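Cliten adds sharing-bag crisps to its balcony tidy-up boxes

For release: Wednesday, 9 am

Cliten, the home clearing and tidying firm, is adding a snack to the box it sends to customers before a balcony or sunroom visit. The box goes out from the Florkirach depot and until now has held only sacks, cloths and labels for plant pots.

The trial ran in April and covered 272 homes. Crisps were chosen after customers were asked what they would like to eat while sorting.

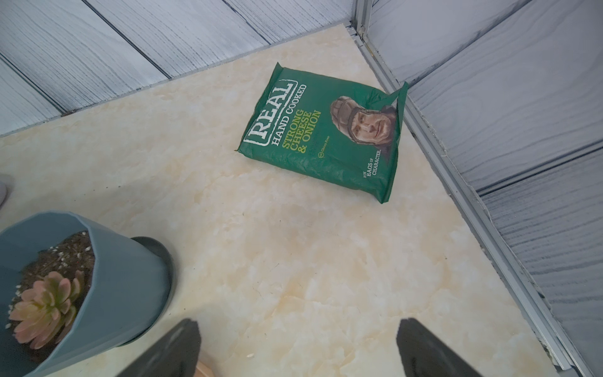
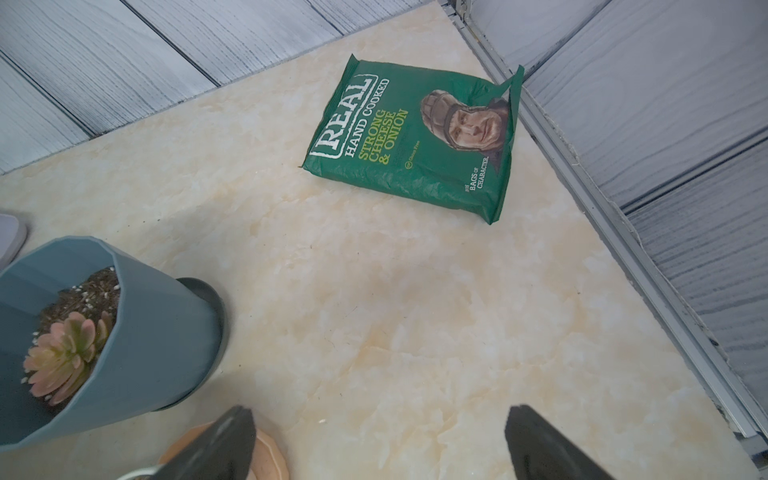
Strong cheese and onion, hand cooked, marked gluten free.

One customer on the trial wrote to say that the crisps were welcome but the labels were the useful part, and that she would have liked more of them. She had spent years guessing which pots held bulbs and which were just soil, and asked whether the pens could be thicker.

Cliten has changed the pens. Each box will now hold 2, both with a broad tip, and the number of labels will go up as well. Customers who do not want a snack can leave it out when they book – the price stays the same.

The visits themselves do not change. A team clears the floor, moves pots and saucers to one side, sweeps the corners and door tracks, and puts everything back where the customer wants it. Compost and broken pots are taken away in the sacks.

The first 100 new boxes are already packed. Bookings are open for homes in Florkirach and Letora, with Ackermann to follow once a second van is ready.

Enquiries: Cliten press desk, Florkirach

14 shares | 2 comments

Related
Cliten opens bookings in Letora
What to do with old compost
Winter storage for pots and saucers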